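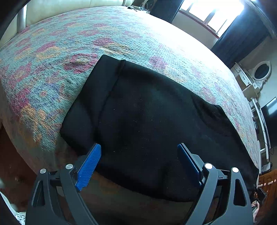
Nuscombe Workshop Log
Home | Log | Parts | Orders | Contact
4 min read

Thursday, notes on the August equipment order

Lina wants a figure for the hand-held grippers before the end of the month. Ceiling is 2,000 for this round, to cover tools, spares and storage. Notes so far.

Units. Two quotes in. Gautier will sell complete grippers only, pads fitted. Kivico sells the linkage set and the pads separately, with assembly on our side. I make it half a day per unit on the bench, which Lachlan thinks is optimistic. Working assumption is 4 complete units from Gautier and no kits.

Pads. These are the consumable. Black cloth leaves lint in the ribs, and a clogged pad slips on smooth fabric before it looks worn. Allow 200 for pads and order them with the units to save a second delivery charge. Ask Gautier whether the blue compound comes in a softer grade. If it does, take one pair for comparison on large garments, where the fingers have to close on a single layer without picking up the bedspread as well.

Pivot pins. Not on either quote. Check the diameter against what we have in the drawer before ordering. Lachlan to measure.

Storage. Nearly 50 left over from the Wovel order, which can go on drives. Small ones are fine if we copy off every evening.

Lighting. Garment folding in bedrooms means windows. Strong daylight takes the pattern almost out of parts of a printed bedspread, while the near side of the bed stays brown. Lina asked for lamps. I would leave them off this order and try closing the curtains first, then fixing the exposure. Revisit if neither helps.

Open:
- Gautier lead time, in writing
- Kivico price for linkages without pads
- does the warranty cover the pins
- second charger, or share the one we have

Lachlan has the spreadsheet. Do not edit the totals row, it is typed in by hand.

16:20. Gautier rang back. Softer pad exists, not in stock. Left it on the order as a separate line.

We use cookies to remember your settings. Accept | Decline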